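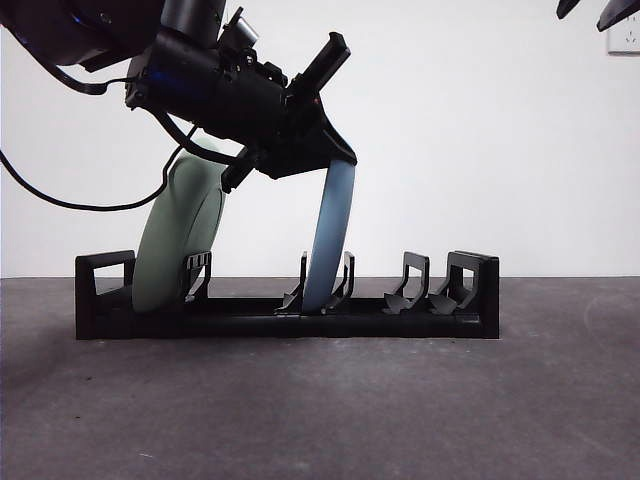 Plate Racking Project: Your Questions

I get a lot of the same emails about the plate work, so I've put my answers on one page. I'll add to it when new ones come in (last tidy-up was in July).

What is the project, in one sentence?

I'm teaching a robot arm to pick up a plate by its edge and set it upright in a slotted rack, learning from recorded demonstrations, with no hand-written path for each plate. The learning method is called Pedura, and the code that runs the arm is Isero.

Why plates? Isn't that kind of easy?

I thought so too! Then I tried it. A plate is thin where you grab it and wide everywhere else, so a tiny error at the rim turns into a big swing down at the bottom edge, and the bottom edge is the part that has to find the slot. Racking plates is a great way to find out how sloppy your wrist angles are.

How much data did you use?

The training set has 1,994 demonstrations. I threw out the ones where the person driving the arm changed their mind halfway (I do this constantly, so a lot of those were mine). What's left still has plenty of wobbles in it, and I kept those on purpose. The model seems to learn how to recover from them.

What does the model get to see?

Two views. One camera is fixed and takes in the rack and the arm, and the other rides at the wrist, so the fingertips and the rim of the plate are both in view up close. The model gets them together at every step. When I hid the wrist view during testing, it still got to the plate okay but the grasps got a lot worse, usually by closing a little short of the rim.

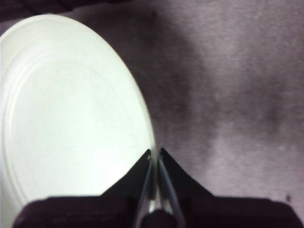
So does it work?

Mostly, yes. I ran 100 test trials and the plate ended up standing in the intended slot in all but 25 of them. I'm happy with that, but I wouldn't hand it my grandmother's china yet. The failures were mainly a plate touching down on top of a divider and then tipping as the fingers opened.

Does the rack do some of the work for you?

Sure it does! The dividers flare at the foot so each slot makes a V that guides the edge in. People sometimes ask if that's cheating, and I don't think so, plenty of dish racks at home are forgiving too. I do want to try a plain straight slot next, and I expect the numbers to drop.

Does plate color matter?

Less than I feared. Pale plates under bright light wash out a bit, and I did see more hesitation there, but I haven't tested it carefully enough to give you a figure.

How does this relate to the Aigner and Plivstead tasks?

Same learning method, different chores. Aigner is the cup-stacking set and Plivstead is the drawer one. I haven't trained one model on all of them yet, so please don't quote me as saying it transfers.

Can I get the data?

Soon, I hope. I'm still checking the labels, and the download link will go on this page when they're done.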